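Last updated: 17 Jan 2019

Section 3. Setting up the Biltby ice cream churn

Read this section before the first use and again if the churn has been stored over the winter. Set-up takes place in two stages, one the day before and one on the day of serving.

3.1 The day before

1. Remove the cardboard collar from the motor head and the foam ring from under the lid.
2. Wash the canister, lid and paddle in warm water with dish soap. Rinse and dry them. Do not put the motor head in water.
3. Place the empty canister upright in the freezer, with the open end up. Leave it there for 12 hours. A chest freezer that is opened often, as most are during a party weekend in August, may need longer.
4. Make the ice cream mix and chill it in the refrigerator overnight in a covered bowl.

Note: The canister holds four quarts when full. Fill it no more than halfway with liquid mix. The mix expands as it churns.

3.2 On the day

5. Set the tub on a level surface that can get wet. Outdoors, keep it in the shade and run the cord where guests will not walk over it.
6. Stand the frozen canister in the tub and turn it until the pin in the tub floor drops into the slot.
7. Fit the paddle, pour in the chilled mix and close the lid.
8. Lower the motor head onto the paddle stem. Turn it clockwise until both clips close.
9. Plug in the churn and switch it on before adding ice. Check that the canister turns.
10. Add crushed ice and rock salt in layers until the ice is just below the lid. Keep salt off the lid.

Caution: Keep the drain hole in the side of the tub open at all times. If it is blocked, salt water can rise over the lid and get into the ice cream. 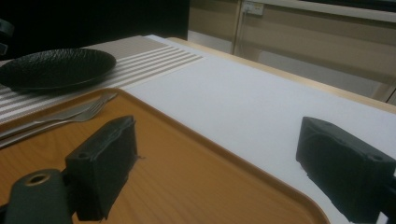
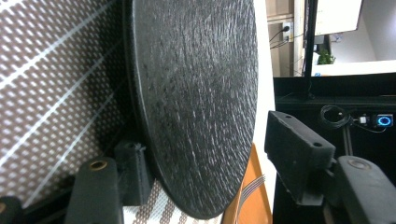 Can I add fruit at the start with the rest of the mix?

Add it near the end, when the ice cream is as thick as soft serve. Large frozen pieces can jam the paddle. Cut berries in half, chill them, switch off the churn, stir them in by hand and then run it again for a short time.

3.3 Running time and shut-off

Most mixes are ready before the timer ends. The timer is set at the factory to 60 minutes and cannot be changed. If the motor slows down or begins to hum, switch it off right away, even if time is left.

After a full run, let the motor rest for 60 minutes before starting a second batch. Refill the tub with fresh ice and salt. Drain the old water into a bucket or sink and keep it away from lawns and flower beds.

Caution: Unplug the churn before lifting the motor head.

3.4 Firming up before serving

Ice cream straight from the churn is soft. For scoops that hold their shape on a cone, move it to a shallow covered container and leave it in the freezer until firm. Sherbet takes longer than custard-style mixes.

If the clips on the motor head do not close, see Section 6. Replacement clips and paddles can be ordered from Handthorpe, the parts supplier for all Biltby churns.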